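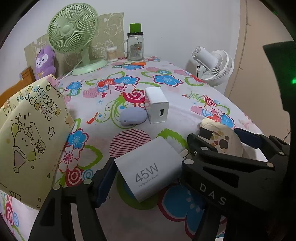 The 45W charger, white and chunky, and the only one I'm bringing this time.

I have been packing for my aunt's place in Golbridge since early January, and if you know me at all you know that means I have been making piles. There is a pile for sweaters, a pile for books I won't read, and for years there was also a big snarly pile of cords. I used to carry a charger for every single thing I owned, plus a spare for the things I was afraid of losing. My friend Perla once lifted my backpack off a train rack and asked whether I was moving house.

So this year I am trying to travel with less, and I thought I'd write down how it's going while I'm still in a good mood about it.

The first thing I did was weigh the bag. I'd never done that before! The old packing list, everything in, came to 2,871 grams before I had added one piece of clothing. I set myself a limit of 2,000 for all the bits and pieces (toiletries, cords, notebook, the little sewing kit my mother gave me) and started taking things out. The sewing kit stayed. The second umbrella did not, and neither did the travel iron, which I have used exactly once, on a tablecloth.

Shoes were harder. I love my brown boots and I will defend them to anyone, but they weigh as much as a small dog and take up half the suitcase. Mirjam told me to wear them on the train and pack only the slippers, and I felt a bit silly for needing to hear it from someone else. Boots on feet, slippers in bag, done.

Then there are the presents. Aunt Elli says every year that she doesn't want anything, and every year she is quietly pleased when something turns up at the breakfast table. I've settled on tea this time, the smoky kind, and a bag of the licorice she can't get at her end. Both are light, both can be squashed into a corner, and if the train is very late I can always eat the licorice (I would replace it, Elli, if you're reading).

What I haven't solved is the books. I finished one in the fall that I'd carried on four different trips, and I was so proud of myself that I went straight out and bought three more. Right now there are two on the bed and one on the chair, and I keep swapping them around - the thick one is the one I want to read, of course.

If any of you have a trick for choosing, please leave it in the comments. I leave at six in the morning, so the bag has to be by the door the night before, and I still need to find my good scarf.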